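4. Changes to Work Roles During the Fulholm Pilot

4.1 Setting and participants
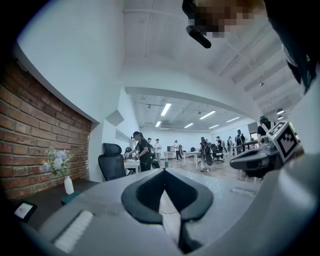 Figure 3. Open-plan work area with operators at the desks, view from a hand-held gripper.

The introduction of automated order handling at Fulholm changed the content of desk work before it changed the number of people doing it. Under the earlier arrangement, each clerk carried an order from receipt to release and decided when to hand it on. Under the Lumley system, orders are sorted in advance, and clerks see only those the software has declined to release. The parallel effort to automate manual desk tasks relied on demonstrations given by staff with hand-held grippers. Both activities were placed in one open-plan room, where people work standing at white desks among office chairs (Figure 3), and where a question put to one person is easily overheard by others. Several participants described this as the main way they learned the new procedures, ahead of the written guide.

We interviewed 11 employees at Fulholm and reviewed 174 entries from the shift log kept by the site coordinator, Jadwiga Nowakowski. Interviews followed the protocol used in our earlier study at Ikuvthorpe and were coded separately by two members of the team. Differences in coding were settled by discussion.

4.2 Findings

The most frequent theme was a loss of routine cases. Clerks reported that simple orders had given them short periods of rest between difficult ones, and that a full day of exceptions was more tiring than its volume suggested. One clerk said, "I handle fewer orders now, but every one of them is an argument." Management had set a target of 90 seconds per exception in January. The target was withdrawn after three months, when log entries showed that clerks were releasing doubtful orders in order to meet it.

A second theme concerned demonstration work. Employees who gave demonstrations regarded it as skilled work – one called it "teaching with your wrists" – but it did not appear in their job descriptions and was not considered in annual reviews. Supervisors differed on whether it should be rotated among all staff or assigned to those who performed it most consistently. Mészáros, the contractor responsible for training the gripper models, preferred the second option. Most of the employees interviewed preferred the first.

4.3 Limits of the data

The log was written for operational purposes and is uneven between shifts. Aisling Hennessy conducted all interviews on site during working hours, and some participants may have been cautious in discussing their supervisors. Employees who left before the pilot began were not contacted.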